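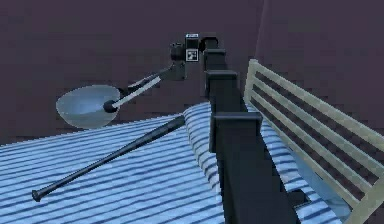 Drekia tidying software, release 2
Page updated March 11, 2019

Can a machine clear up a bedroom yet? Some of it, yes, and more than we'd have dared promise when we started! Drekia is our software for robot arms that pick things up and put them where they belong. It learns its trade in simulated homes and is then tried in the practice flat at our Brumau workshop, on real beds with real clutter. This page sets out what release 2 can do, what it can't, and what you'll need to run it.

Why bedrooms?

Kitchens get all the attention, and we do love a good kitchen, but a bed is a wonderful place to learn. The surface gives. Sheets ruck up into ridges that look solid to a depth camera and then squash flat the moment a finger touches them. Stripes are a particular treat, as they bend over every fold and can fool a vision system into seeing edges that aren't there (the first version was hopeless with them). And people leave all manner of things on beds. Sports gear, crockery, chargers, the post. A scoop with a translucent pale blue bowl and a baseball bat on the same striped sheet is a perfectly ordinary job in our practice set, and a rather good one: see-through objects are hard to find, and long heavy ones are hard to lift level.

What it does well

Picking up things with handles. Ladles, scoops, brushes, rackets and hand mirrors are the strongest group by a long way. Drekia looks for the handle first, chooses a grip along it and keeps the other end clear of whatever is lying nearby.

Clear and tinted plastics. New in this release, and the part we're most pleased with. The software no longer needs a clean depth reading of the whole object; if it can make out a rim or a handle it will work from that.

Clearing in a sensible order. Give it a cluttered surface and it takes the top items first, then looks again before it plans the next move. It sounds obvious, but it took us most of a year.

Working beside furniture. Bed rails, headboards and shelf edges are treated as fixed, with a margin you can set yourself.

What it doesn't do yet

It won't make the bed. We get asked this more than anything else, and we'd love to say yes. It can pull a corner of a sheet towards a mark, and on a good day the result is quite smooth, but a duvet defeats it completely.

It won't sort laundry. Socks in particular remain a mystery to it.

It is slow. A job you'd finish while talking on the phone can keep the arm busy for 18 minutes, and most of that is looking and planning. Moving faster is possible, but we'd sooner have it careful around your mugs.

It doesn't know what matters to you. If a letter is on the bed, Drekia will put it wherever letters are set to go, even if you were halfway through reading it.

The practice set

Release 2 comes with 125 simulated rooms and 600 household objects, all of which can be swapped about, resized and recoloured. Bedding patterns, wall colours and lighting can be changed separately, so you can try one task against a plain sheet and then a striped one and see where it comes unstuck. The Gokamdale rooms from release 1 are still included, with the wardrobe doors mended.

You can add your own objects too. A rough 3D model is enough to get going, and the Ra editor (included) lets you mark the handle and the heavy end by hand.

What you'll need

A six- or seven-joint arm with a two-finger gripper
A depth camera on the wrist or on a stand
A Linux computer with a decent graphics card
A printed marker for calibration, if your arm hasn't already got one
Room for the arm to swing, with an emergency stop in reach of a person

The simulator runs happily without an arm, and plenty of people use it that way.

Coming next

We hope to have release 3 out in September. Pillows are on the list, as is a quicker planner, and we've started on bedside drawers. Existing licences cover the update.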